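Stendwood shared workshop, arm build, Thursday minutes

Started 6:10, six present, short one.

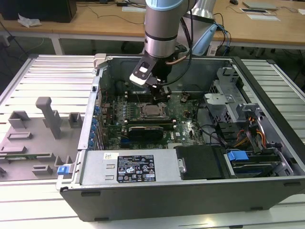 Last minutes ok, no changes.

Gripper. Pads still slip on thin boards. Agreed try softer pad one side only, leave the other till we see. Cost so far 310, Vornmont order not in that.

Tower. Stays on its side for now. Memory module pick from the tray first, graphics card later. Argument about wether to script the socket lever, parked.

Tray. Reprint the low blocks 4 mm wider spaced. Esteves file is the old one, dont use it.

Cables. Need a proper clip on the arm run. Carried over from January, agian.

Next: same time, bring the hex keys back.

Closed 6:50.

Comments (3)

benchrat: what filament for the tray? ours warped
stendwood_arm: PETG, slow, with a brim
oldlathe: I have the hex keys. sorry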